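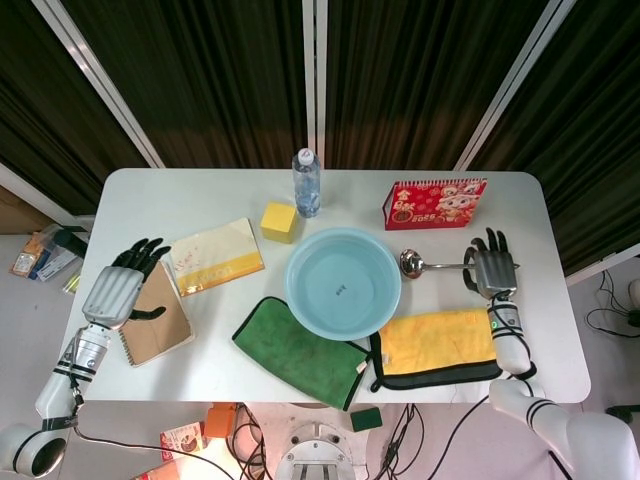
Table with water basin and ladle

Isville Residents' Association
Minutes of the January meeting
Held in the Bennani Room, 7:00 p.m.

Present: Hala Kettani (chair), Said El Ouafi (minutes), and 14 members as signed in.
Apologies: two received by email.

1. Minutes of the last meeting
Approved with one correction. Under item 4, "Feltden Road" should read "Feltden Lane."

2. Matters arising
The streetlight outside the pharmacy has been repaired. The second one, by the bus shelter, is still out. Said has reported it again and has a new reference number from the county.
The noticeboard key has been found. Two copies will be cut.

3. Water main work on Feltden Lane
Hala reported on her call with the contractor, Celtavham. Work starts the last week of the month and will be done in two sections, the north end first. Water will be shut off to 166 homes during the first section, between 9 a.m. and 3 p.m. on working days. Celtavham will put a card through each door two days ahead of any shutoff.
A member asked if the shutoffs would be every day. Hala said no, but the contractor would not give a list of dates yet.
A member on the north end said the last set of cards went to the wrong side of the street. Hala will raise this.
Parking on the east side will be suspended for the length of the job. Residents with disability permits can use the spaces behind the library. Several members thought this was too far to walk. Said to ask if two spaces can be kept at the corner.
It was agreed that the association will print its own notice with basic advice: fill a clean container the night before, run the cold tap for a few minutes once the water is back on, and hold off on laundry until it runs clear. 200 copies to be printed.
Action: Hala to write the notice. Said to print it and arrange delivery.

4. Money
The balance stands at $900 before the printing costs. The room rental has been paid through spring. No other bills are outstanding. Dues reminders will go out with the notice to save on a separate mailing.
There was a short discussion about raising the dues. No proposal was made. To come back at the annual meeting.

5. Footpath behind the school
The fence is down again at the Feltden Lane end and bikes are cutting through. The school says the fence belongs to the town. The town says it belongs to the school. Said has asked both for a copy of the property map.
One member offered to tie the panel back up with wire for now. Agreed, provided the school is told first.

6. Cleanup morning
To be held on a Sunday, once the pipe work is off the north end. Date to be set next time. Gloves and bags are left over from last year, but more litter pickers are needed. Members who have one at home are asked to bring it.

7. Any other business
Trash pickup was missed twice on the upper street. Members should report it each time, as the hauler only logs calls from the address concerned.
The coffee urn leaks at the tap. Hala will look for a new washer before we think about replacing it.

Meeting closed at 8:25 p.m. Next meeting same room, same time.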